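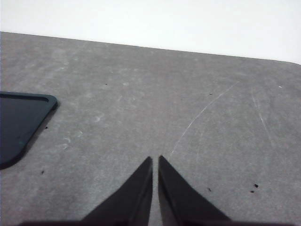

The gray table in our Brekton workroom.

About Kelemen Table Goods

Kelemen Table Goods sells trays, baskets and bowls to offices, schools, clinics and small hotels. Most of our customers are buying for a break room, a front desk or a breakfast counter. They want something to put fruit in, something to carry cups on, and a few bowls that match well enough to be left out.

The business was started by Edit Hajdu, who had been buying kitchen supplies for a chain of guesthouses and kept a list of everything that came back chipped or unraveled. The first stock was kept in her garage in Durkcombe. We moved to Brekton when the garage filled up, and the warehouse and workroom are still there, 2,470 square feet under one roof with the loading door on Lerent Street. The office is upstairs.

We are a staff of eight. Edit still does the buying. Hajnalka Gál runs the warehouse and decides how things get packed. Veronika Simon answers the phone and handles quotes for schools, which usually need a purchase order number on everything. Khrystyna Lysenko looks after returns and product care, and she wrote most of the care cards that go out with the orders.

What we sell

Baskets are the largest part of the business. We stock low baskets for fruit and bread, and deeper ones for napkins and rolled towels. For fruit we nearly always suggest a low one with sides that lean outward. You can see what's in it and pick up an apple without digging, and fruit sitting in a shallow layer gets less bruised than fruit in a pile.

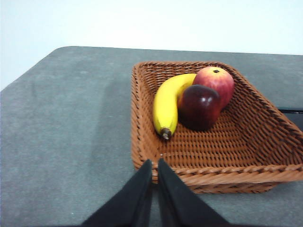 Bananas ripen faster than most people plan for, so if the basket is filled once a week, buy them a little green and put in fewer than you think you need. A woven basket should be shaken out over a sink when it's empty and wiped with a damp cloth. Please don't soak it. Let it dry fully before the next fruit goes in, and keep it off the radiator, where the strands get brittle and start to lift at the rim.

Trays come in dark colors and light ones. Dark trays show crumbs and water spots sooner, which some of our clinic customers like and some of our hotel customers don't. We will send one of each if you want to compare them on your own counter before placing the full order.

Bowls are sold singly. We used to sell them only in sets, and people kept calling to replace a single bowl, so in January of last year we broke up the sets. Colors do change a little between batches. If you are adding to bowls you already own, tell Veronika when you bought them and she will check what we have left from that batch.

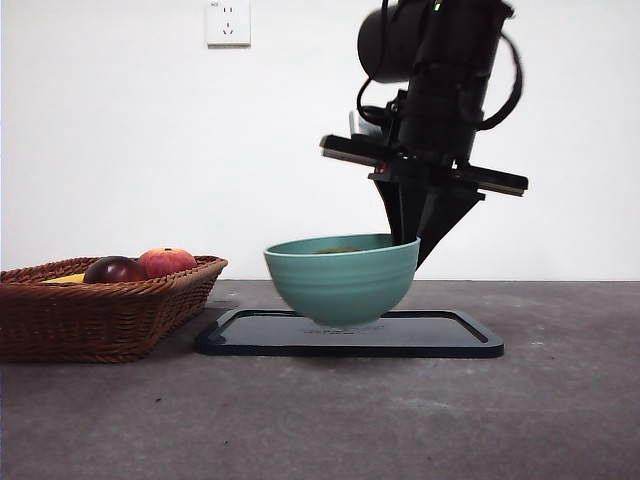
Can I put a bowl on a tray and leave it out all day?
A bowl and tray are fine left out together on a counter or desk. Choose a tray with a few inches to spare on each side, and lift the bowl at the end of the day to wipe under it, as juice and sugar will mark the surface if they sit overnight.

Orders and returns

Stock items leave Brekton within five business days. Unused goods can come back for a refund, and we ask that baskets be returned in the carton they came in, with the paper still inside, as the rims get crushed otherwise. For anything that arrives broken, call or write to Khrystyna and keep the packing until you have heard from her.

Visitors are welcome at the warehouse if they call ahead. Parking is on the Lerent Street side. Ring the lower bell.

Related pages
Caring for woven baskets
Choosing a tray size
Replacement bowls by color
School and clinic orders
Directions to Brekton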